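Tablero de encajes: ¿empezáis por el engranaje?

tuercaloca escribió:
¡Por fin tengo montado el tablero blanco del taller Lemero! Llevo dos tardes enganchadísima. Las piezas azules destacan una barbaridad sobre el blanco y el engranaje con su eje arriba queda precioso.
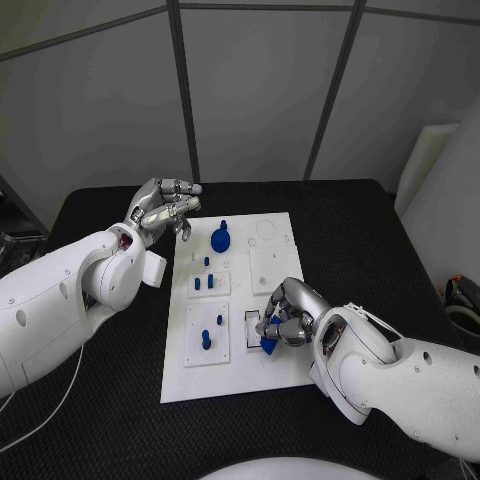 Mi duda es el orden. Yo pongo primero el engranaje y dejo los bloques para luego – así tengo una referencia en el centro. ¿Vosotros?

Vestivach escribió:
Al revés, siempre. Los bloques angulosos piden más puntería y prefiero hacerlos con la mano fresca. Con holgura justa he llegado a repetir un encaje hasta 13 veces.

tuercaloca escribió:
¡Uf, qué paciencia! Probé tu orden y el bloque estrecho me sigue pareciendo el más divertido de todos, hay que cogerlo por los lados y bajarlo recto.
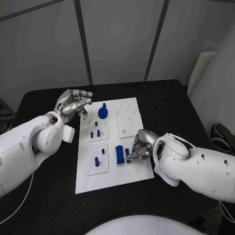 Natanael Bastos: no comparto lo de bajarlo recto. Yo apoyo antes un canto y luego enderezo, entra mucho mejor.

Vestivach escribió:
Eso raya el borde, Natanael.

tuercaloca escribió:
Pues pruebo las dos maneras y os cuento, ¡qué ganas!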